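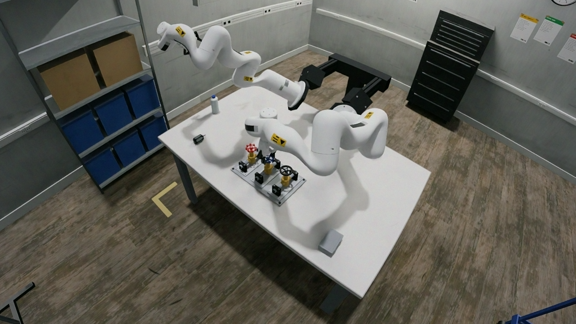
Moving to a new town: getting the kitchen and the rest of the house in order

The first week in a new place goes more smoothly if you settle one room before you touch the others. When we moved to Ardale we began with the kitchen, and I would do the same again. Leave the boxes shut until you have decided where the table goes. A white rectangular table set diagonally in the middle of a wood-plank floor can be walked round on every side, and this is a good arrangement while you are still unpacking. You can push it against a wall later, when you know where the draughts are.

Before you unpack

Wipe out every cupboard with warm water and a little washing-up liquid, then leave the doors open overnight. Houses that have stood empty over winter often smell musty, and a saucer of bicarbonate of soda on each shelf helps. Run the cold tap for a few minutes before you fill the kettle.

Find the stopcock on the first day. Ours was behind the bin cupboard and very stiff. Turn it off and on again once, gently, and tie a label to it.

Hard water

Plenty of towns have hard water and you will know by the kettle. Fill it halfway with equal parts white vinegar and water, bring it to the boil, leave it for an hour and rinse it 2 or three times. For taps, soak a cloth in vinegar and wrap it round the spout while you have your tea. Keep vinegar off marble and other natural stone.

If you have come from a soft water area, you will need more washing powder than you are used to. Check the back of the packet.

Shopping for the first week

Buy small. You don't yet know which shops you will use, and the freezer needs time to get cold after the move. We lived on eggs, tinned tomatoes, rice and a 700 g bag of frozen peas, and used up the open jars we had brought with us. Market stalls are often cheaper towards closing time, but take your own bags.

Floors and noise

Stick felt pads on chair legs before the chairs go down on bare boards. Grit from the removal does more harm than the furniture, so sweep twice a day until the boxes are gone. In a flat or terrace, put the washing machine on a rubber mat and check it with a spirit level. Ours stopped walking across the floor once the front feet had been wound down.

Rubbish and cardboard

Look up the collection days before you flatten anything. Wet cardboard is heavy and is sometimes left behind, so keep it indoors until the evening before. Neighbours may well want sound boxes. If you moved in August, rinse food tins well and keep the lid of the bin shut, as flies find it quickly.

Last updated March 2021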